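Home Projects Reports People Contact

Progress report to Unis, kitchen handling rules, 11 Jan 2020

Hi all! Good stretch since the last one, so I'll start with what you're paying for. The draft rulebook for our tabletop arm now has 43 rules in it, down from a pile that was frankly too long for anyone to read standing up. Fernanda Vilela did most of the cutting and I did most of the complaining.

The part I'm happiest with is the section on starting position. Every run now begins with the fingers empty and nearly closed, above open cloth, with the cookware well away from the tips. We used to let each operator pick a spot they liked, and the logs from Tusstead and Prurport were impossible to compare (I tried, for most of a week). Now there's one start, it's written down, and you sign for it.
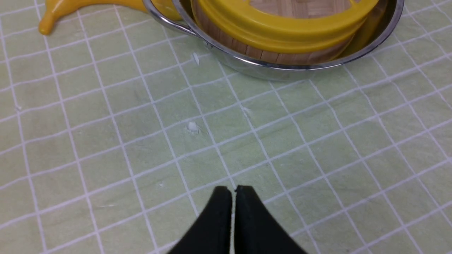 Tharun Kotian wrote back that one start is fine for comparing logs but he worries operators will stop looking at the table before they hit go. He'd like a short visual check added, cloth and all, with the operator saying out loud what's on it. I think he's right and I've put it in as a trial rule through March.

Loose scraps are in the rules now too - anything lying on the cloth that isn't on the object list gets picked off by hand with the arm stopped, or it gets written into the log. Same for wrinkles. Smooth them or note them, your choice, but don't start a run without doing one or the other.

Still open: the stop button wording. We have 3 versions going around and Vilmos Fekete dislikes all of them. Thammasiri wants the reach limit stated per object, so a steamer in a pot gets its own line instead of sharing one with bare pots. That's more typing for me but fine.

Next up is training. I've got 10 operators to get through the new rules and 5 have signed so far. Money is on plan. I'll need a yes from you on the printing before I send the final text out - Filipa Aguiar has the quote.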